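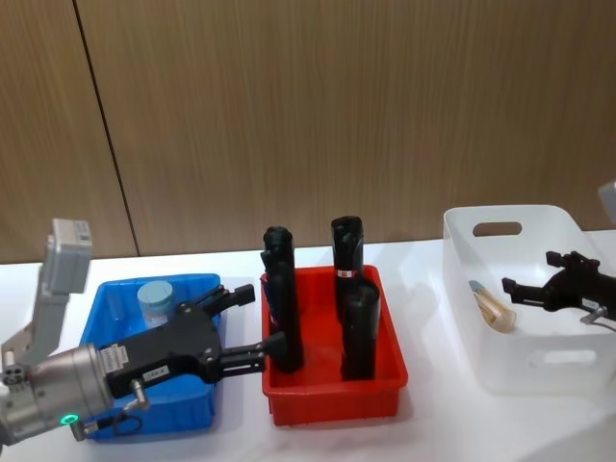
*Blue tray, red bin and the bigger white basket, lined up on the table.*

I've tried sorting the bathroom and kitchen odds and ends straight into the cupboard more times than I care to admit, and I always end up sitting on the floor with a bottle in each hand and no idea where either of them was meant to go. So now I do it on a table with three plastic containers in a row, and it's so much quicker! You can get through a whole cupboard while the dinner's in the oven.

## What you need

- 2 smallish bins in different colours (mine are blue and red)
- 1 bigger basket
- a clear table, pushed up to the wall if you can
- a damp cloth and a dry one
- masking tape and a pen

Any plastic tubs will do. I had a set from Gatti for years and the only thing wrong with them was that they were all the same grey, so I kept forgetting which was which halfway through. Get different colours if you're buying new. A shallow tray is lovely for the things you want to see at a glance, and a basket can take the bulky stuff.

## Decide what each one is for

Do this before you touch the cupboard. I go left to right:

1. **Blue** – things I use every week
2. **Red** – things I use now and then, plus spares
3. **White basket** – going somewhere else (another room, the recycling, my sister's)

Write it on a bit of masking tape and stick it on the front of each one. It feels silly when there are only three, but then somebody wanders in to help and puts the good hand cream in with the recycling.

## Emptying the cupboard

Take out one shelf at a time. I know it's tempting to pull the whole lot out in one go, and I did that in June with the cupboard under the stairs and couldn't get to the kettle until bedtime. One shelf, onto the table, sort it, wipe the shelf, next shelf.

Pick things up one by one and don't put anything back down on the table. It goes in a bin. If you can't decide in 10 seconds it goes in red, and you can have another think at the end.

Stand tubs and bottles upright, with the tall ones towards the back. A tall pot at the front of a shallow tray hides everything behind it (and gets knocked over by your sleeve, if you're me). Lids on tight before they go in, please! I once lost most of a 200 ml bottle of Istirine bath oil into the bottom of a bin and the bin still smells of it.

## The lookalikes

Everybody has containers that look the same. Plain black pots, frosted tubs with no label, the little travel ones you filled before a holiday and never emptied. Open each one and have a sniff. If you know what it is, tape and pen, name on the side. If you don't, empty it and wash it out.

I label the side for shelves and the lid for drawers.

## Putting it back

Blue goes back first, at eye level. I often just slide the whole tray onto the shelf and leave it there, then it pulls out like a drawer when you want something from the back. Measure the shelf first though. Mine is 25 cm deep and the Skastex tray I'd set my heart on was never going to fit.

Red goes on the top shelf or down at the bottom. Have your second think about the undecided bits now.

The white basket leaves the room straight away. Don't put it by the door "for later", it'll still be there next month with a coat on top. Walk it round the house, drop everything off where it lives, then bring the basket back and start on the next cupboard if you've got the energy. I usually haven't, and that's fine, the bins stack away until next time.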